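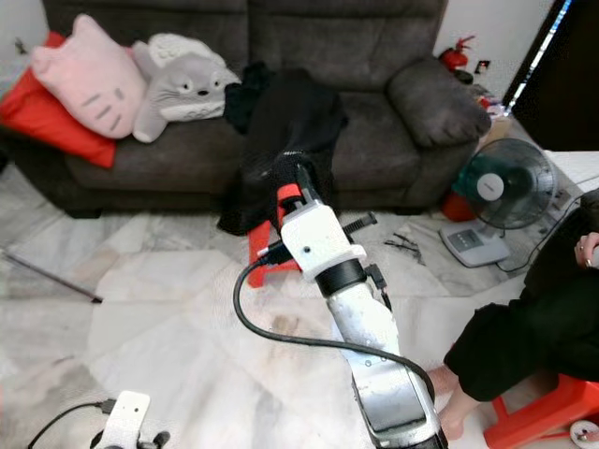
The Corkitz token is a brass trade token struck for use in the market town of Corkitz and the nearby villages of Wedov and Lanz. It was issued in values of 2 and 4 pence and passed as small change in shops, at the toll bridge and at the weekly Wednesday market. It was never legal tender, and holders could exchange it for regular coin only at the Bullanum mint office.

The obverse shows a sheaf of barley within a beaded border, with the town name above. The reverse carries the value as a large numeral. Both values have a plain edge. The higher value is 30 millimeters across and is often found with a weak strike on the lower half of the sheaf, a fault traced to a worn die.

Two main varieties are known. On the first, the final letter of the town name touches the border; on the second, the lettering is smaller and stands clear of it. Pieces with a hole at the top were worn as market badges and are usually listed separately - most catalogs price them below undamaged examples.

Almost all surviving tokens come from a single hoard found at Lanz. Many of these were cleaned with acid soon after discovery and have a dull, pinkish surface. Later copies, cast in a zinc alloy, are lighter and show a seam along the edge.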